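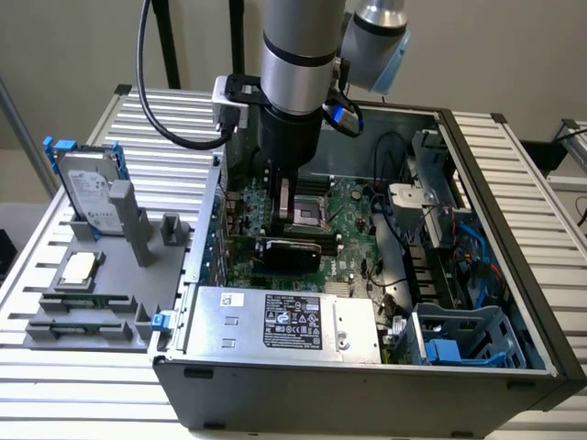
My brother-in-law said the computer had died of old age, and I said computers don't. Things break for a reason. He said fine, you find the reason then, and left it in my hall with the side panel tucked under his arm like a newspaper. He took the panel home with him, for some purpose of his own.

It had come from the Brolgate office when they shut the place. Two firms had owned it before that, and one of them, Hartley, had gone under owing people money. I mention this as the man in the shop at Skirnine told me a machine like that was "barely used". He had never seen it. He wanted 55 pounds to look inside, and looking, as far as I could tell, meant looking.

So I laid it on its side and looked for nothing. Green board, blue tabs, a power supply with so much small print on it that I suspected it of hiding something. I have read tenancy agreements with less. I pushed a memory stick down at one end until it clicked, and didn't believe the click.

My sister rang to ask how it was going.

"It's got a processor," I said.

"Is that good?"

"It's got a place for one, under a lever. I'm taking the rest on trust."

She wanted the photographs off it. There were 2,414 of them, she said, and I wondered how anyone came to know a number like that. Most would be of the dog. Three or four might be of our mother, at the caravan in June, before she went off having her picture taken. My sister didn't say so and I didn't either.

I pulled out a blue cable and put it back. I did the same with the one beside it – the books all tell you to do this, and I have always thought it was what people wrote when they'd run out of ideas. Then I pressed the button.

A fan went round. It stopped. It went round again, and kept going, and I stood there in my coat waiting for it to change its mind.

14 comments
Share 3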